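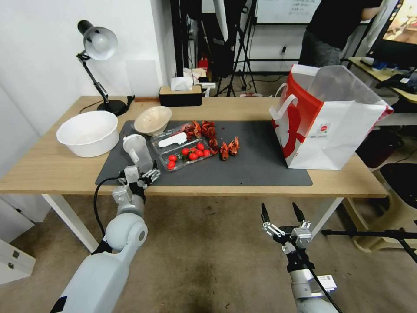 4. Der richtige Platz für die Hirance

Jetzt wird es spannend, denn vom Standort hängt ab, wie zuverlässig Ihre neue Küchenwaage misst! Die Hirance reagiert auf winzige Gewichtsunterschiede und mag deshalb eine feste, ebene Fläche. Eine dunkelgraue Matte auf einem hellen Holztisch sieht toll aus und eignet sich prima als Arbeitsplatz für Schüsseln und Kirschtomaten - die Waage selbst stellen Sie aber bitte direkt auf die Tischplatte.

1. Legen Sie die Batterien ein und schließen Sie das Fach, bis es hörbar einrastet.

2. Stellen Sie die Waage auf und drehen Sie an den Füßen, bis die Luftblase der Libelle genau in der Mitte steht.

3. Drücken Sie EIN und warten Sie 5 Sekunden. Die Anzeige springt auf 0 g.

4. Legen Sie das beiliegende Prüfgewicht (200 g) auf. Weicht die Anzeige ab, halten Sie CAL gedrückt, bis das Display blinkt.

Hinweis: Nach einem Transport braucht die Elektronik rund 76 Minuten, um sich an die Raumtemperatur anzupassen. Die Geduld lohnt sich!

Achtung: Nicht auf Kochfeldern oder neben laufenden Geräten betreiben.

5. Zuwiegen mit TARA

Mit TARA macht das Kochen gleich doppelt Spaß, weil Sie alles in ein und dasselbe Gefäß geben können. Leere Schale aufstellen, TARA drücken, erste Zutat einfüllen, wieder TARA drücken und so weiter - bis zu 6 Mal hintereinander. Kirschtomaten dürfen dabei in der durchsichtigen Kunststoffschale bleiben, Flusskrebse wiegen Sie am besten in einer eigenen Schüssel.

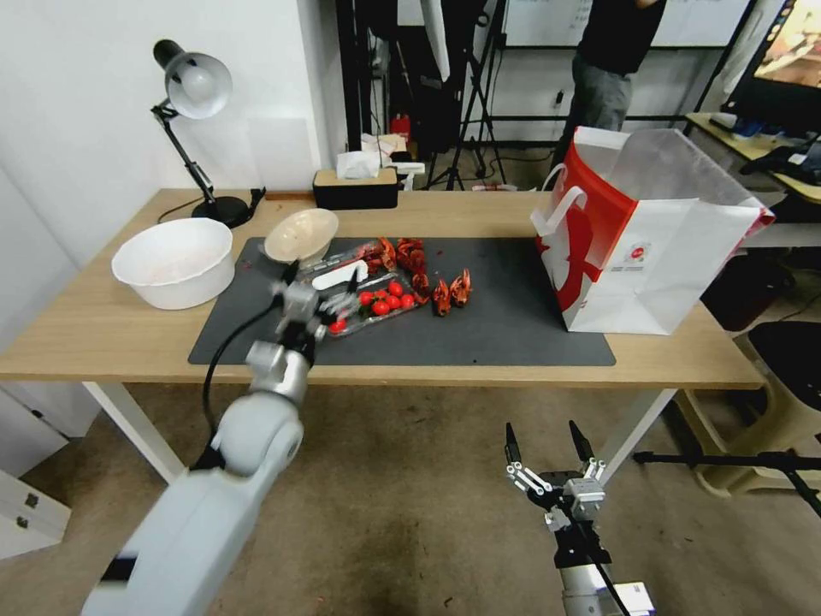 6. Reinigung

Wischen Sie die Wiegefläche mit einem feuchten Tuch ab. Bitte keine Scheuermilch verwenden und die Waage nie in Wasser tauchen. Krümel unter der Platte lassen sich mit einem weichen Pinsel wunderbar entfernen.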